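2019-02-20

Plates and dishes day at the blue mat. I've been meaning to write this up properly since December, when the old set got packed off to Estwood and we were left with whatever was in the drawer. So, for whoever picks this up after me (and for me, in two weeks, when I've forgotten all of it).

The new round plates came in from Colisgate and I love the colors. Purple, salmon pink, a cream one, and plain white. The dishes are the see-through kind, and every one has a stick in it that goes with its color, more or less. Pink in the magenta, green in the green, blue in the cyan. The orange dish got a yellow one because that's the closest the box had, and I've decided I like it that way!
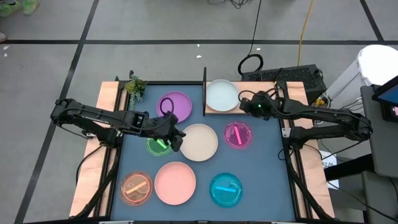 My big complaint is still the cream and the white. Side by side in daylight you can tell them apart no problem, but in the late afternoon I have to pick one up and hold it against the other like I'm choosing paint. I wrote to Yilma asking if they do a gray or a mustard in the same size. They do, but the minimum order is 96 and I'm not storing 96 mustard plates. Flivumano might sell singles. To check.

Other thing - the sticks roll. If you set a dish down with any kind of bump the stick swings over to the opposite side, and then it's leaning at a different angle from what you wrote down. I've stopped writing down the angle. I put "diagonal" or "flat" and leave it at that.

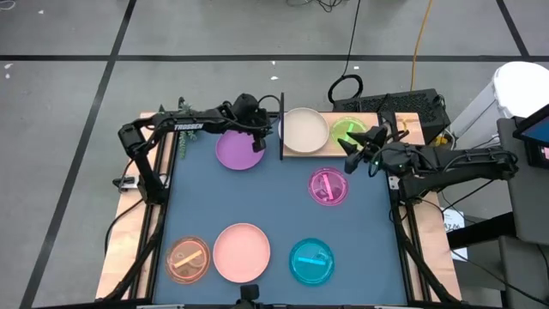 The raised strip at the back is turning out more useful than I expected. A plate sits up there nicely, and so does a dish, and it keeps the middle of the mat clear for whatever I'm fussing with. I'd like it a bit deeper. There's a board left over in the rack, 600 mm long, which is plenty, so maybe I'll cut that down on a quiet morning.

Did 13 layouts before lunch and got to 43 by the time I quit, with roughly the usual amount of wandering off for coffee. Layout sheets are in the green folder, newest at the front.

To do:
wipe out the orange dish before next time
ask Flivumano about single plates
look at that board
water the plant (I keep saying this)
find the lid for the stick box - I had it on Monday, I know I did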